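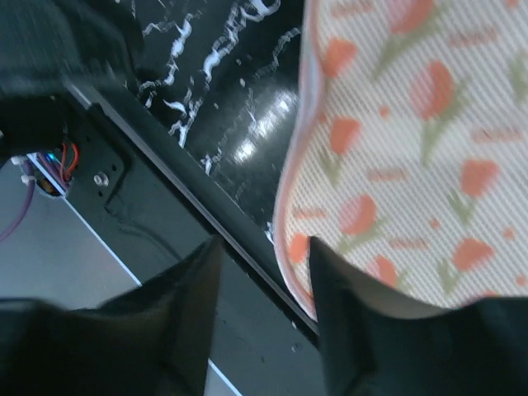

Printed cotton cloths fading after line drying – is it the detergent or the sun?

I have several printed cotton cloths, bought from Sketano over the past year. The care label says 40 degrees and nothing about drying. After eight washes the background is unchanged but the print has gone chalky, mainly on the side that faces outwards on the line. I use Grumo powder at the full dose. Water here in Rirkdale is hard. Is the fading from the powder or from daylight? I would like to keep drying outdoors.

Posted by linefold201

hardwater_ed
Probably both, but the uneven fading points to daylight. Detergent acts on the whole cloth equally. If one face is paler than the other, compare a hem that was folded under the peg with the area next to it. A clear boundary means light.

Many cheaper prints are pigment held on the surface by a binder. Alkaline powder and rubbing wear the binder down, and the colour then looks dusty even where no dye has been lost. Most ordinary powders contain an oxygen bleach. Change to a liquid sold for colours, which normally has none, and check the label.

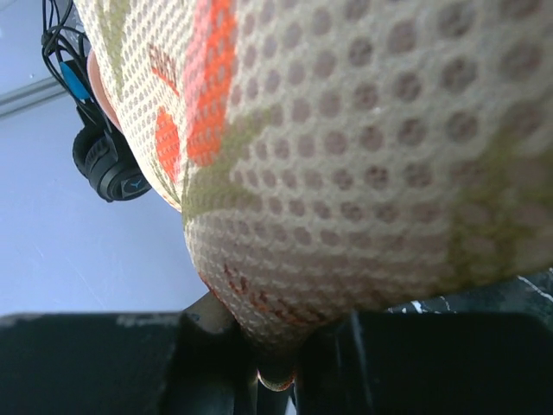 Wash at 30, inside out where the item has an inside, and do not fill the drum so tightly that the load cannot turn. Spin speed matters less than people think, although heavy creasing left in a damp load will produce pale lines along the folds. Dry in shade with the printed face inwards and bring the cloths in once they are dry. Limescale can also leave a grey-white film. Soak one cloth in 300 ml of white vinegar to five litres of cold water for half an hour, then rinse well. Do not combine this with any bleach. If the colour returns, it was scale.

Brandão
Mine faded too. I just dry indoors now.

linefold201
Checked a hem as suggested. There is a clear line where the peg fold was, so daylight accounts for most of it. The vinegar soak improved one cloth slightly – I will try the liquid next.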